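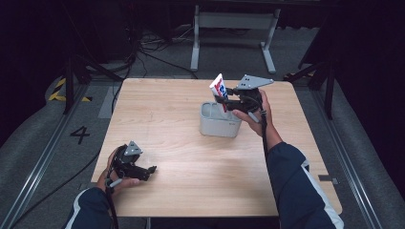 Figure 1. Card sorting at station 4, head view. The right gripper holds a card above the bin; the left is open.

Proceedings > Student Projects > Short Papers

3.2 Collecting the demonstrations

The course allowed 11 students one semester and a single task: pick up a card and put it in a bin. The proposal, code-named Kimico, had promised a full card game. We recorded 518 demonstrations and kept all but 44, most of the rejects being cards dropped on the way over. Each student worked in blocks of 10 trials, a limit set by wrists – the supervisors had suggested more.

Both hands were recorded in every trial, including those in which the left had nothing to do. Our first policy learned this idleness faster than it learned anything else.

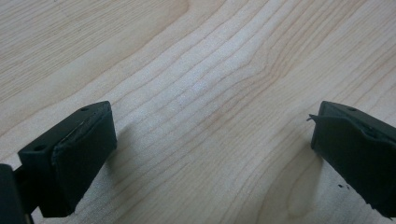

Figure 2. View from one gripper, fingers apart over the bare tabletop. Note the torn flap on the right pad.

Pad condition was not in our original protocol. We had assumed that rubbery pads would stay the shape we made them, a view the pads did not share. From the second block onward we logged visible tears and rough edges before each session and compared grasps on worn and fresh pads. Thin cards were the harder case for both – a flat card on a flat table offers very little to hold. Results by pad condition are given in Section 4.1.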